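Section 4: The Hallway Floor

By now the bedrooms and the living room are behind you, and you have reached the part of the Nombridge Home Care Guide that many readers skip to first. Hallways are small, quick and very satisfying! A narrow one can go from gritty to gleaming before the coffee is ready, and because every trip through the house crosses it, you get to enjoy the result all day.

This section covers large glazed tiles with grout lines, painted walls and wood or wood-look baseboards. If your hallway has carpet, go to Section 6. For natural stone, read Section 5 before you put anything wet on the floor, as some of the cleaners named below will dull it.

4.1 What you need

Soft broom or a vacuum with the hard floor setting
Flat mop with two clean pads
Two buckets
Rular neutral floor cleaner, or any pH-neutral cleaner marked safe for tile
Narrow grout brush with nylon bristles
Plastic scraper
Three microfiber cloths, one of them kept dry
Painter's tape, 1 inch wide (only if you plan to scrub the grout)

Note: Do not use a steel brush or a scouring pad anywhere in this section. Both leave fine marks on glazed tile, and those marks show up most in a hallway, where light from the far end skims low across the floor.

4.2 Clear and check

1. Move shoes, mats, umbrella stands and anything else that lives on the floor into the nearest room.

2. Open the doors along the hallway all the way and set a doorstop under any that drift. You want the strip of floor under each door, and you want it now, while it is dry.

3. Stand at one end and look along the tiles toward the light. Crumbs, hairs and dried drips pop right out at this angle. Now look again from the other end.

4. Pick up loose items by hand before you sweep. Stickers, tags and bits of packaging are the usual finds, and they are easy to miss on a veined or marbled pattern.
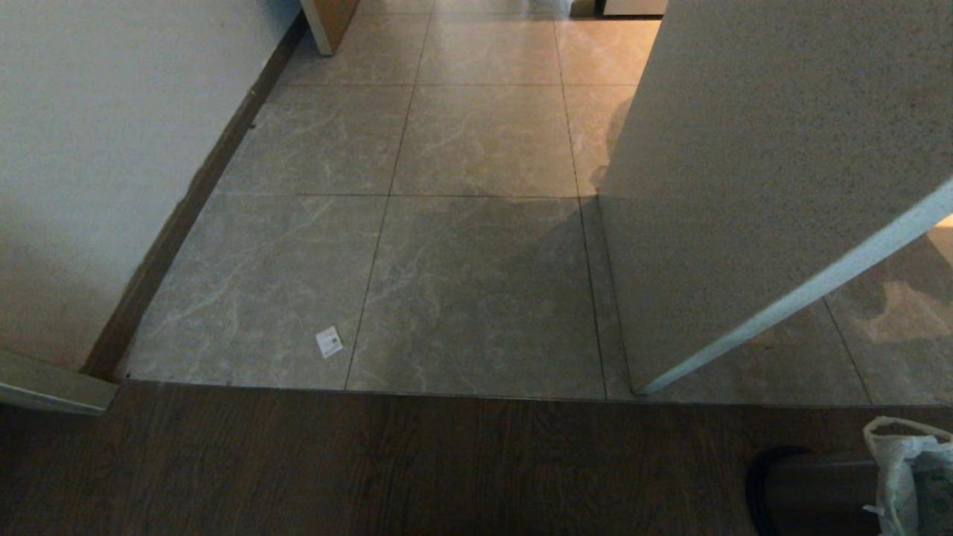

Figure 4-1. Small white label on gray marble-pattern tile, near the grout line.

5. Check the underside of any label or sticker you pick up. If it feels tacky, press your fingertip on the tile where it lay. A tacky tile needs the treatment in 4.3. A clean one can go straight to 4.4.

Caution: Do not run a vacuum over a paper label. It can flatten against the brush head and get dragged the length of the hallway, and a sticky one may end up wound into the roller.

Tip: Read the label before it goes in the trash. Part numbers and care labels have a way of being wanted later. Ours go in an envelope inside the kitchen drawer — a habit worth stealing.

4.3 Removing sticky residue

1. Lay a cloth dampened with warm water over the spot and leave it for 13 minutes. Set a timer and go do the light switches.

2. Lift the cloth and push the plastic scraper across the spot, holding it nearly flat. Work away from the grout line so the softened glue doesn't get pushed into it.

3. If a film remains, put one drop of Wirketti adhesive remover on a cloth and rub in small circles. Never pour it on the floor.

4. Wipe with plain water, then dry.

Caution: Adhesive remover will soften wall paint and can leave a pale patch on a dark baseboard. Keep it at least a hand's width from both. When the spot is right up against the wall, use warm water only and repeat step 1 as many times as it takes.

4.4 Sweep and mop

1. Sweep from the far end toward the room you will finish in. Go along the baseboards first, then down the middle.

2. Dust the top edge of the baseboards with a dry cloth. On dark brown trim every speck shows, so this is a very rewarding minute.

3. Sweep behind each open door. Close the door halfway, sweep where it stood, then open it again.

4. Fill one bucket with warm water and one capful of cleaner, and the other with plain water for rinsing the pad.

5. Mop two rows of tile at a time, walking backward. Rinse and wring the pad after each pair of rows. It should be damp enough to leave a shine that fades in a minute or two. Puddles mean you need to wring harder.

6. Change to the second pad and go over everything again with plain water.

7. Dry the last stretch by hand with the dry cloth. Glossy tiles streak if they are left to dry alone in a draft.

Caution: Wet tile is slippery. Keep children and pets out until the floor is dry to the touch, and allow 40 minutes if you can't check it.

4.5 Grout lines (optional, twice a year)

1. Run painter's tape along the bottom of the baseboard.

2. Dip the grout brush in the cleaner solution and scrub one line at a time, with short strokes. Dark grout hides dirt well, so go by the color of the water and not the color of the line.

3. Wipe up as you go, rinse, and pull the tape while it is still damp.

If grout crumbles under the brush, stop. Filling and sealing are covered on page 92, with the Lamptey sealing kit.

4.6 Walls and door edges

Wipe scuffs off painted walls with a damp cloth and light pressure, from the bottom up. Wipe door edges at hand height and again at the very bottom, where mop splashes land. Dry both right away.

Section revised 20 May 2020. Replaces the hallway pages in the spring printing.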